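Recognition of observer delegations in regional assemblies
Project report, module 4, Gudrun Hägglund

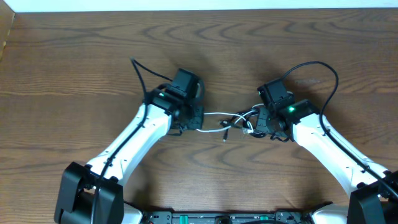
The project examined how regional assemblies reply to formal objections about invited observers. The source was the Tamamari archive, which holds 3873 letters, of which 536 concern invitations. Each letter was coded for sender, addressee and stated ground of protest. Replies were then linked to the letters they answered, and the resulting chart was as tangled as the thin cables between the two white arms over the wooden tabletop. It was redrawn with one line per assembly.

Method
A sample of 60 letters was coded twice. Differences were mostly in the "ground" field, where procedural and political objections overlap. The coding guide was changed in March and the sample redone.

Limits
Letters sent by a deputy speaker are filed under the speaker's name. Replies given orally in session are missing from the archive.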